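A Year in the Housing Rights Clinic: Notes at the Close of the Placement Term

29 March 2024Posted in: Legal education, Clinic

The Grekwood Housing Rights Clinic has now closed its books for the placement term, and I have been asked by several colleagues to set down how the year went from the supervising side. The formal report has gone to the Faculty and will be published with the others in June. What follows is a personal account, and the views in it are mine alone.

For readers who have come to this blog from elsewhere, the Clinic takes second- and third-year law students and places them, under supervision, in front of tenants who have received a notice, lost a deposit or been left without repairs. The students interview, take instructions, draft letters and, where the matter allows, prepare the papers for a hearing. They do not appear as advocates. A qualified solicitor signs everything that leaves the office, and for the past two terms that solicitor has been me.

We took on 16 students this year, against seven in the year the Clinic opened. The increase was made possible by a grant from the Astilus Foundation, which pays for a second supervisor and for the lease on our rooms in Ranov Street. The Foundation places very few conditions on its money. It asks for a yearly statement of hours, a short note on training, and an undertaking that no client will be charged. All three were met.

The hours

The statement of hours came to 2178, counting student time only. I was surprised by the figure when it was first put to me, and I asked for it to be checked. It was correct. A good part of it is accounted for by waiting: waiting for the county court to list a matter, waiting on the telephone, waiting for a letting agent to find a document which ought to have been supplied at the start of the tenancy. Students are inclined to leave this time off their sheets in the belief that it does not count as work. It does, and from next term the sheet will have a separate column for it.

The largest single class of case was again the unprotected deposit. These matters are well suited to students. The law is reasonably clear, the documents are few, and the client usually wants a result that a well-written letter can obtain. Disrepair cases are harder and took up far more supervision than I had planned for. They depend on dates, on photographs, on who told whom about the damp and when, and a student who has learned contract law from decided cases is often unprepared for a client who arrives with a carrier bag of envelopes and no idea which of them matters.

I should like to record that the carrier bag is the better teacher. By the spring most of our students could put such a bag into date order within the hour and could say what was missing from it. I do not know of a seminar that would have taught them the same.

The fellowship

Many readers will know that Romain Marchal, who joined us as a student two years ago, has been awarded the Katayama Fellowship. It is a twelve-month post for a new graduate who intends to work in housing or homelessness law, and it carries a salary, a small budget for travel and the expectation of a piece of written work at the end. Mr Marchal will begin after he graduates and will be based at the Clinic for the first half of the year, moving afterwards to an advice centre on the coast.

His proposal concerns tenants who live above or behind their place of work — in public houses, in small care homes, over shops — and who are often told, wrongly, that they have no rights in the matter because the room came with the job. Sometimes the advice is right. The distinction between a service occupier and a tenant is an old one and is not always easy to draw. But it is drawn very badly in many of the letters we see, and the people who receive those letters tend to leave before anyone has looked at the point.

Mr Marchal came to the subject through a client of the Clinic whose matter I am not free to describe. He has written to me that he had expected to spend his career on company law and had a training contract in view when he joined. I supervised the matter in question and watched him change his mind, over several months and with a good deal of worry about his student loans. It would be wrong to pretend that the worry was misplaced. The fellowship pays less than half of what his contemporaries will earn, and it ends after a year.

This is my chief reservation about fellowships in general, and I have put it to the trustees of this one. They are generous, they are competitive, and they bring able people into fields that could not otherwise afford them. They also leave those people looking for work in month nine. Of the earlier holders, most are still in housing law in some form. Two are not, and when I spoke to them both said that they would have stayed had there been a post to stay in. I would rather see the same money spent on fewer awards of two years each, and I understand that the trustees have at least agreed to discuss it.

Supervision

Mio Yokoyama joined as second supervisor in the autumn, having practised for some years in a high street firm. Her appointment allowed us to divide the students into two groups, each with a standing weekly meeting, and to end the practice of students queuing in the corridor with files under their arms until I was free.

She also introduced the rule which has done most to improve our letters. No draft may be passed to a supervisor until another student has read it aloud to its author. I was doubtful. I had supposed that the students would find it embarrassing, and for the first fortnight they did. After that the drafts became shorter. Phrases such as "we are instructed that" and "please be advised" vanished almost completely, and we began to receive replies from landlords who had plainly understood what was being asked of them. The rule will be kept.

There were failures too. We missed a deadline for filing evidence in the winter, owing to an error in the diary for which I was responsible. The court granted relief and the client did not suffer by it, but the student concerned had a wretched week, and she ought not to have been put in that position. The diary is now kept in two places and is checked by both supervisors. I mention this here at some length because students read this blog, and they should know that the person signing the letters is capable of getting a date wrong.

We also turned away more people than we should have done. The Clinic is open on two afternoons in the week and takes 20 new enquiries in an ordinary month. Beyond that number we refer to other services, several of which are themselves full. I have asked whether a third afternoon might be possible during the summer vacation, when the rooms stand idle for much of the day and the demand does not fall at all.

Applications for next year

Applications for the next placement term open in June. The form has been shortened. We no longer ask for a personal statement, having found that the statements resembled one another closely and told us little about who would be patient with an anxious client. In its place there is a short exercise: applicants are given a letter from a fictitious landlord and asked to explain it, on one side of paper, to someone who left school at sixteen.

No previous experience of advice work is needed. Experience of other work is welcome and should be stated plainly. Several of our best interviewers this year had spent time behind a bar or on a hospital reception desk, and had left it off the form until asked. 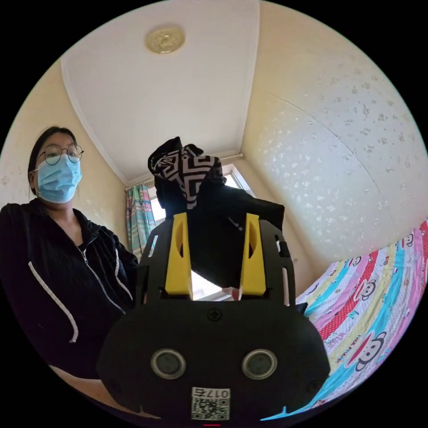
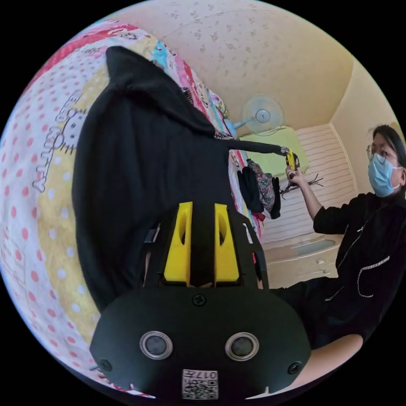
Interviews will be held in the Clinic's own rooms and will last half an hour. Applicants will meet both supervisors and one current student, whose opinion carries the same weight as ours. We try to send decisions within a fortnight, and anyone who is not offered a place may ask for written comments. I write these myself and would ask for a little patience in the weeks when there are many of them to be done.

Students often ask whether a placement will help them to obtain a training contract. I can say only that we provide a full reference to every student who completes the term, and that the reference describes the work in detail. Some firms take great notice of it. Others seem to regard a term of housing advice as a kindly hobby, and I have given up trying to predict which firms will be which.

Students with caring duties or paid jobs should not be put off by the timetable as printed. Four hours a week are required, of which two must be on a clinic afternoon. The remainder can be arranged, and Ms Yokoyama has taken a number of evening supervisions by telephone for those who could not otherwise have taken part. Travel costs are refunded on production of a ticket or receipt, and the claim form is kept with the sign-in book.

Two files remain open over the break. Both have hearings listed, and both will be in my hands until the students return. Any enquiry about them from the students concerned should come to my office address and not through the comments on this page, which are public.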